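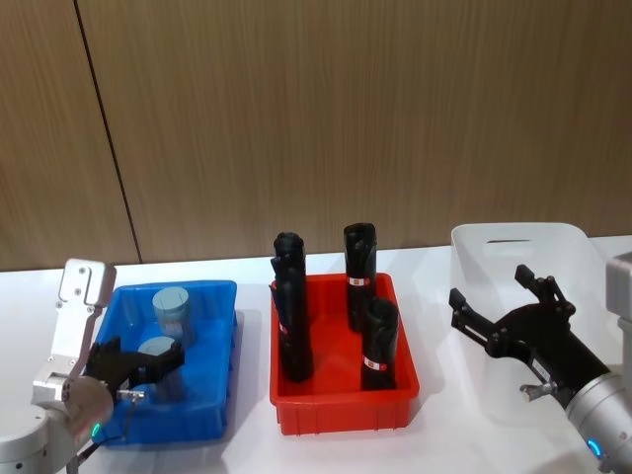 First night dive, finally

2021-12-12

So I did it! I've been putting off a night dive for longer than I want to admit, and I promised a few of you in the comments that I'd write it up properly, so get comfortable because I have a lot of feelings about it.

Some background for anyone new. I got certified as an adult, I dive mostly from shore, and until this fall I had never been underwater after sunset. Fish don't worry me, deep doesn't worry me much, but a black ocean with me inside it? No thank you. My buddy Seul-gi Ko has been asking me for two years. Every time she asked I had a cold, or a thing in the morning, or my mask strap was looking iffy.

Then in September we were sitting on the tailgate at Wultunik after a really nice afternoon dive, eating those peanut butter crackers, and she said "we could just stay." And I'd already used up the cold.

We didn't stay that evening (I had one tank and no light) but I said yes to doing it before the end of the year, out loud, with Dong-hyun Ji standing right there as a witness. He teaches at the Yoo dive shop and he does not forget things. He texted me a date before I got home.

If you haven't been to Wultunik, it's an easy cove. You park on the gravel, walk down the ramp past the old boathouse, and wade in over sand until it's deep enough to put your fins on. The left side is a rocky wall with plenty of cracks in it and the right side is eelgrass. In daylight I could swim it half asleep. That was the whole idea: go somewhere I know so well that the only new thing is the dark. Dong-hyun made me dive it again that same afternoon too, going along the wall and back on the exact route, and I grumbled about the extra tank but it helped more than anything else we did.

Lights. I overthought this for weeks. I ended up borrowing a Pledon as my main light and buying a small Reteo as the backup, and I clipped the backup to my right shoulder ring where I could find it without looking. I practiced finding it in my bathroom with the lights off. My husband walked in on this and walked out again. I also had a little green marker light zip-tied to my tank valve, and Seul-gi had a blue one, so we could tell each other apart. I'd like to say I was calm about the signals, but I made her go through them on the ramp so many times that she started doing them back at me before I asked. Circle on the sand for OK, side to side for "hey, look at me," and never ever in the face.

We got in right as the last of the orange was going. I think I'd recommend that to anybody who's nervous, because you go down while there's still some gray above you and it fades while you're busy looking at other things. By the time I thought to look up, it was just black, and I'd already been down there a while and was fine. Sneaky!

The first few minutes weren't great, I'll be truthful. I was breathing like I'd run up stairs. My whole world was this one cone of light and I kept whipping it around to check behind me, which of course just makes everything jumpy and makes your buddy think you're in trouble. Seul-gi came up next to me, put her light down low on the sand, and we knelt there for a bit and breathed. I watched a hermit crab drag itself over a rock. It was in no hurry whatsoever. After that I could slow down.

And then the wall! I have swum past that wall more times than I could tell you and I thought I knew who lived there. I knew the day shift. At night there were shrimp everywhere, tiny ones, and all you see at first is their eyes, these little red-orange sparks in every crack. You move the light and they wink out and new ones come on. The anemones that look like gray blobs in the afternoon were all the way open. There was a perch wedged sideways in a hole, fast asleep, or doing whatever perch do, with its fins tucked in.

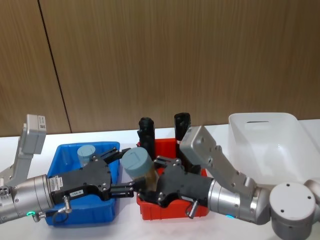

The octopus was the big one, though. We'd gotten to the corner where we always turn around, at 31 feet, and Dong-hyun gave us the side to side. It was out in the open on the sand, walking. Not swimming, strolling along with its arms rolling under it, and every time it crossed onto a new kind of bottom it changed to match. Sand color, then a blotchy brown over the cobble, then this sort of brick red when it decided it had had enough of us. I have seen exactly one octopus at Wultunik in the daytime and it was an arm sticking out of a pipe. I squealed into my regulator. Seul-gi says she heard it.

On the way back we did the lights-off thing. I'd told them beforehand I might skip it, and they were both nice about that, but once we were kneeling in the eelgrass I felt good and gave the OK. You press your light against your chest, you don't even have to turn it off, and you wait. For a second there's nothing at all. Then you wave your hand and it sparkles! Little blue-green specks coming off my fingers and trailing away. I did it so long that Dong-hyun had to tap my arm. I would go back just for that and skip the rest.

Total time was 32 minutes, and I came out with plenty of air left, which surprised me after the way I started. The walk back up the ramp in the dark was worse than anything in the water. It's slick in daylight, and at night with a tank on it's a comedy. Next time I'm wearing the boots with the real tread and leaving a lantern at the top so I'm not aiming for the wrong end of the parking lot.

A few things I'd do differently, mostly for my own memory. Eat earlier. I had a burrito 30 minutes before getting in and I felt every bit of it. Bring a hat and a thermos and leave both on the front seat, not in the bottom of the gear bag under everything wet. Charge the Pledon all the way up, because mine was on its last bar by the end and I spent the swim home peeking at it. And I'd wear my thicker hood. The water was the same temperature as the afternoon dive but I got colder, faster, I think from moving so slowly and stopping to stare at shrimp.

Oh, and somebody asked last time whether the shop rents lights. They do, it's 20 dollars for the night at Yoo and they throw in a backup if you ask nicely, but call ahead on weekends.

Seul-gi is already talking about doing the eelgrass side properly in the spring, when the squid come in to lay eggs. I said yes before she finished the sentence. I still checked behind me the whole way across the gravel to the car, so I'm not completely cured, but I've ordered my own main light and it should be here after the holidays. If you've got opinions on wrist mounts versus plain old handles, leave them in the comments, I'm going back and forth and I need someone to be bossy about it.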